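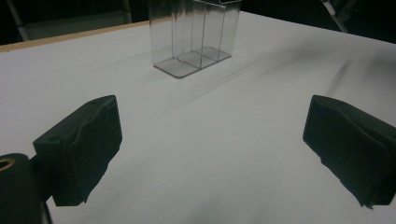
A desk organiser, also called a desk tidy, is a small container for keeping stationery and other small objects in order on a table. Most have several compartments, so that pens, scissors and rulers can stand apart from each other. Desk organisers are made of wood, metal, leather, card and, since the middle of the twentieth century, very often of plastic.

History
Containers for writing tools are as old as writing with ink. Scribes in ancient Egypt carried a narrow palette of wood with a slot for reed pens and hollows for the colours. In Europe the inkstand, or standish, was for a long time the usual object on a writing table. It held an ink pot, a pot of sand or pounce for drying the ink, and a place for quills. Rich households had them in silver, and simpler ones were made of pewter or pottery.

When steel pens and later fountain pens replaced the quill, the pot for pounce was no longer needed, and the inkstand slowly became a tray. The ballpoint pen removed the ink pot also. What remained was the part for holding things, and this part is the direct ancestor of the modern organiser.

Materials
Clear organisers are usually made of polystyrene or acrylic. Polystyrene is cheap and easy to mould, but it is brittle and may crack if it falls. Acrylic is stronger and stays clear for longer, although it scratches when it is wiped with a dry cloth. Both materials can be damaged by alcohol or by strong cleaning liquids, so warm water with a little soap is normally advised.

Types
The upright type has high walls and is meant for pens and brushes. The flat type is a tray, often placed in a drawer. The letter rack has thin dividers and was common in offices before electronic mail. The carousel turns on its base and is sold mainly for art materials and cosmetics. 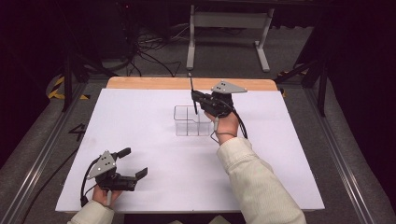 Some makers sell modules which can be joined at the side, and the buyer adds more when they are needed. The Climico system, for example, uses square units with a side of 100 millimetres, while the older Tanguy trays were made in one length only, 195 millimetres, which was too short for many rulers.

Collecting
Old desk organisers are collected, but less than inkwells or pens. The museum of office life in Bidudmont keeps 2,000 objects from writing tables, and a part of them is shown every November. The catalogue, prepared by Danai Zacharopoulos, divides them into 3 groups according to use – writing, correspondence and drawing – and does not separate them by country. Organisers from the Piladgate works are the most wanted by collectors, especially those in dark green with the original felt under the base.

See also
Inkstand
Pencil case
Drawer divider
Letter rack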